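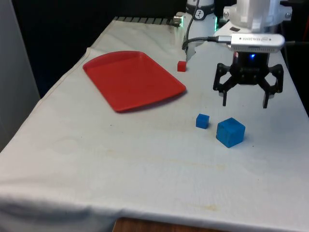 **Flotbridge opens its Skora practice kit to small workshops and schools**

November 27, 2019

Flotbridge, the company that rents out small robot arms by the month, has started to take orders for a new table kit with the name Skora. The kit is for people who want to teach an arm simple sorting and placing work, and who do not have their own engineer for it. Until now only a few test customers could get it.

The price is 400 euros per month, with the arm, the gripper, the depth camera, a set of colored cubes and trays, and the software. The shortest contract is three months. Delivery inside the country is included, but a customer outside must pay the transport in both directions.

"Our customers asked us always the same question in the first week: what do we do with it now?" said Umut Kurtuluş, who leads the product work at Flotbridge. "They had a good arm and an empty afternoon. With Skora they have a first task on the table before lunch."

The first task is a small one. The arm must pick up a cube and put it down in the tray of the same color. Later tasks in the course use cubes of different sizes, so the gripper must open to the correct width, and the software must decide which cube comes first. There are 38 tasks in the course at this moment, and Flotbridge says that more will be added in March without extra cost for existing customers.

A user can teach the arm in two ways. The first is by hand: the user guides the arm to a place, presses a button, and the software remembers the position. The second is by repeating. The user controls the arm from a distance through the same task many times, with the cubes in other places each time, and the software learns from these recordings. For the second way Flotbridge recommends 80 recordings for each task. This takes a patient person most of one working day.

The test customers were not happy with everything. Vondari, a packing firm that had the kit on loan during the summer, reported that the calibration of the camera was lost each time when the table was moved, even by a small distance. The calibration took 17 minutes in the first version of the software. Flotbridge has now made it shorter, and the new version also gives a warning on the screen when the camera and the arm do not agree any more about the position of the table.

Erhan Aydoğan, the production manager at Vondari, said that he would still take the kit again. "We did not buy it to pack boxes. Our real products are soft bags, and the cubes are easy compared with that," he said. "But two people from my line can now program an arm, and before the summer they had never touched one. For me this is worth the rent."

He would like to see other objects in the set. Cubes stand well on a table and have flat sides, he said, and a beginner can get a wrong idea of how easy gripping is. Mr. Kurtuluş confirmed that a second set with bottles and bags is in preparation, but he did not want to give a date or a price.

The instructions ask the customer to put a plain cloth over the table – any light color is fine – and to keep the lamps in the same place from the first recording to the last. At Vondari the arm worked well in the morning and badly in the late afternoon, until the team closed the blinds. Flotbridge has added a page about daylight to the manual after this report.

Schools can get the kit for a lower rent, but only if one teacher takes part in the training day. The training is given in Ersoy, in the building where Flotbridge also repairs its arms. Each group has a maximum of eight people, and the places until the end of January are already taken. There is a waiting list, and the company says it will open a second group if enough schools write to it.

There is no version for sale. Mr. Kurtuluş explained that the gripper fingers and the cables wear out with beginners, and that a rented kit can be exchanged quickly when something is broken. A spare pair of fingers comes in the box. Other damage is covered by the rent in the first three months – after this time the customer pays the parts, and Flotbridge pays the work.

The software runs on an ordinary computer, but the learning from recordings needs a strong graphics card. Customers who do not have one can send their recordings to Flotbridge and receive the result on the next working day. Vondari used this service for all its tasks. According to Mr. Aydoğan, the result came late one time, on a Monday after a holiday.

Orders are possible by telephone or with the form on the company's website. New customers can expect the kit four weeks after they sign the contract.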